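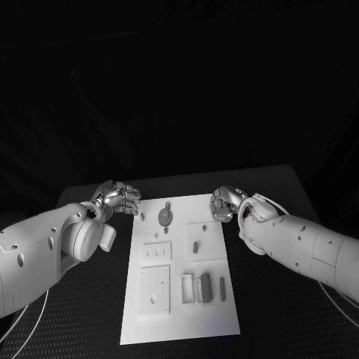 *Assembly board with both hands closed near it. Plirstead bench, September 2024.*

We collected 2,764 demonstrations on this board, and I would trade most of them for 200 bad ones.

The usual practice is to delete an episode when the operator fumbles a peg. Kiran Bhatia and I did this all through August. The resulting policy inserted parts well from poses it had seen and had no idea what to do two millimeters outside them. It had never been shown a recovery.

Nusrat Paracha argues that failures teach failure. That holds if the whole episode is kept without labels. It does not hold if the slip is marked and only the correction is used as a target — a few seconds of extra annotation per episode.

A target of 3,000 clean episodes is easy to put in a plan, so plans contain it. I would rather see a count of distinct starting poses, and a second count of corrections. Our own log records neither for the first 600 episodes, and they can't be rebuilt from the joint data.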